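Etched ring on a marble counter: live with it or fix it?

Posted by Adel Bennani in Kitchens and Baths

We moved into a place with real marble counters in October. The listing called them "timeless." They lasted 13 days. I set half a lemon face down next to the sink, went to answer the door, and came back to a dull ring that looks exactly like half a lemon.

I have washed it with dish soap. I have washed it again, harder, as if the problem were my attitude. The stain doesn't feel like a stain. If I get down low and look across it toward the window I can see it's flat where the rest is shiny. A local stone outfit, Mader, quoted me $493 to come out and hone the whole counter, and $192 just for the one spot, with a warning that the spot might then look like a spot.

Is there a home fix for this? And is it going to keep happening? We do cook.

3 replies

Hannelore Wieser

Soap won't do anything, as you've found. It's an etch. The acid ate a little of the polish and what you're seeing is missing shine. For a small one, get marble polishing powder (the kind sold for etches, usually with tin oxide in it), put down a teaspoon with some water, and rub in circles with a damp felt pad for a few minutes. Wipe, rinse, look at it from the window side, repeat. Mine took three rounds and a sore wrist.

Try it in a corner behind the toaster first. If your counter is honed and you polish a circle into it, you will have swapped a dull ring for a shiny one. And keep the vinegar spray away from it, whatever your aunt says.

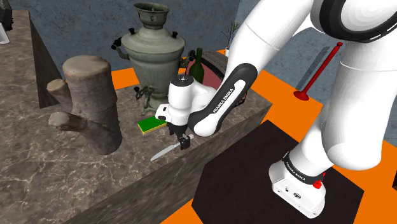

Rosalie Auer
Kitchens and Baths regular, 82 posts

Seconding the powder. Sealer gets sold as the answer to this and it isn't one. Sealer slows down oil and red wine soaking in. Lemon juice goes right on etching, sealed or not. I sealed mine twice a year, very smug, and then someone put a jar of pickles on it.

As for whether it will keep happening, yes. I keep one big cutting board by the sink and all the citrus lives and dies on that. After a couple of years the marks run together and guests call it patina. I'd hold on to the $493.

Ambros Schnyder

baking soda. or get laminate like the rest of us

Adel Bennani

Powder ordered. Toaster corner goes first. Ambros, I'm told laminate is also timeless.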